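# 卧室换季整理小图集

拖了好久的卧室,终于动手收拾了!从五月开始我就嚷着要把这间屋子好好理一遍,结果一直拖到年底,12月27日星期五,请了半天假,一口气干到天黑。屋子不大,大约17平方米,东西却多得吓人,光是从床边和架子上翻出来的小盒子就够我坐在地上看半天。

说说我最喜欢的几处吧。

**枕头。** 小鸭子配绿叶子的那只,还有粉红色的 Hello Kitty,我一只都舍不得收起来。家里人说成年人的床上不该这么花,我不同意!每天晚上看到它们心情就好,换床单的时候也总是先把它们摆好再退后两步欣赏一下。

**床头板。** 奶油色的底,上面有小小的线条画,细看特别可爱。当初在 Quiroga 家具店里看了4张床,最后就是被这几笔线条打动的,花了590块运费也认了。板子顶上常年堆着一团白色的线,充电的、台灯的都缠在一块儿,这回下决心要买几个理线夹。

**白色的被子和床单。** 冬天铺一床白的,光从窗户进来,整间屋子都亮堂堂的,太舒服了!缺点也有,褶子特别显眼。我的办法是先揪住被角抖两下,再从床头往床尾抹,边走边拉,两三分钟就平了。朋友 Ghislain Hawthorne 教我叠被角的时候折两道,看着像旅馆里的床,我学了好几次,还是折得歪歪扭扭的。

**粉白窗帘。** 跟 Hello Kitty 是绝配!上周刚拆下来洗过,挂回去的时候少扣了一个环,又爬上凳子重来了一遍。

**床头柜和旁边的塑料抽屉柜。** 米色的柜子两个抽屉,一个放书和眼镜,一个放各种说明书。柜面上的绿色收纳盒超级能装,后面还靠着一幅带框的画,我一直没想好钉在哪面墙上,干脆就这么立着,倒也挺好看。

**蓝边塑料筐。** 放在床尾那一侧,衣服随手一丢,攒够了再一起处理。东西虽小,用起来真的顺手,强烈建议每个懒人都备一个。

**白色置物架。** 工程最大的一处!青柠绿的桶、绿色的购物袋、蓝盒子、纸板包装,还有下层那个绿托盘,回头一看才发现我买收纳用品好像只认绿色。纸板包装准备下次一起拆掉,托盘留着放杂物。

还没弄完的:卷在床边的那张垫子,上面印着红红绿绿的汉字,喜气洋洋的,等我找到合适的地方再收。Dexter Escobedo 说可以塞到衣柜顶上,我量了量,柜顶到天花板的空当不太够,得再想想办法。

下一组打算整理厨房,锅和罐子已经在排队了!
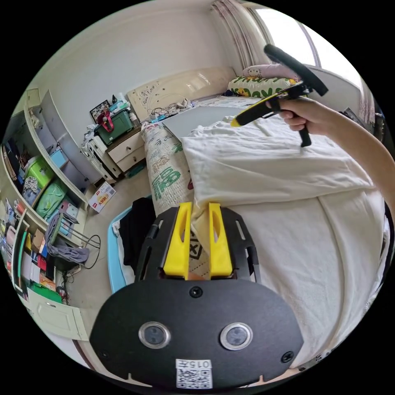
白床单、小鸭枕头和粉白窗帘,我最爱的一角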